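Stallix Print Room - Questions We Get A Lot

Updated August. If it's not on here, email us. We're a small shop, be patient.

What do you sell?

Limited edition prints. Screenprints mostly, a few linocuts, the odd risograph. All by living artists we deal with directly. No posters, no canvas wraps.

What does "edition of 200" mean?

200 numbered copies, then no more at that size and in those colors. Number is in pencil, bottom left. Signature bottom right. Some artists put it on the back, the listing will say so.

Is a low number worth more?

Not to us. Same price for all of them. Screenprints don't really wear out the way old etching plates did, so number 4 looks the same as number 180. Some collectors still care. You can ask for a number and we'll try, no promises.

What's an artist's proof?

Extra copies outside the edition, marked AP. Traditionally the artist keeps them. We sometimes get a few to sell, later on, usually for a bit more. The Quiroga series had 13 and they're all gone. Please stop asking about those.

Can the artist reprint a sold out edition?

Same image, same size, same colors - no. It's in our contract with them. A different size or a new colorway is allowed, and it has to be labeled as a separate edition. We know people have feelings about this. We list every version on the print's page so you can see what else exists before you buy.

Do I get a certificate?

Yes, with everything from Stallix. Paper, stamped, matching number. Keep it away from the print, not tucked behind it in the frame. If you lose it we can confirm the sale from our records but we don't issue a second one.

I bought a Stallix print off somebody else. Is it real?

Send clear photos of the front, the back, the signature and the certificate. We'll check the number against our list. Free for anything we published. We can't authenticate other publishers' work, and we don't do valuations.

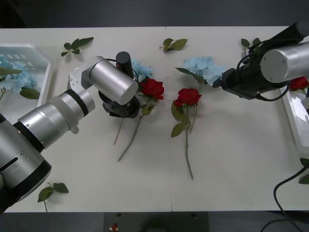

How does the ballot work?

For the busy releases only. You enter by email, one entry per household, open for 24 hours. Names drawn at random. If you're picked you get a payment link and you have until 6 p.m. the next day to use it. After that it goes to the next person on the list. We can't extend it, even if the email went to spam. Check your spam.

Do you do payment plans?

On orders over $2,000, yes. Four payments, no interest, print ships after the last one. Ask before you check out, we cant switch it over afterward.

How are prints shipped?

Flat if it's small, rolled in a wide tube if it isn't. Carkier handles domestic, signature required. Overseas we quote seperately. Customs charges are yours.

My print arrived rolled and won't lie flat.

Normal. Clean table, tissue paper over it, a few heavy books, leave it a couple of days. Clean hands or cotton gloves. Don't roll it backward and don't iron it. Yes, people iron them.

It arrived damaged.

Photos of the print AND the packaging, as soon as you can. Don't throw the tube out. If there's another copy left we'll replace it, otherwise full refund.

Framing?

We send ours to Gresier, the framer two doors down. Acid free mat, UV glass or acrylic. Adds three weeks or so in a normal month, longer before the holidays. If you're using your own framer ask for hinges, no dry mounting - it can't be undone and it kills the resale value.

Can I use the image on my website / album cover / T-shirt?

No. You own the print, the artist owns the image. Write to us and we'll pass it along. Most say no to T-shirts.

Do you look at new artists' work?

Twice a year. Dates go out in the newsletter. Please don't bring a portfolio to the counter, we're usually packing.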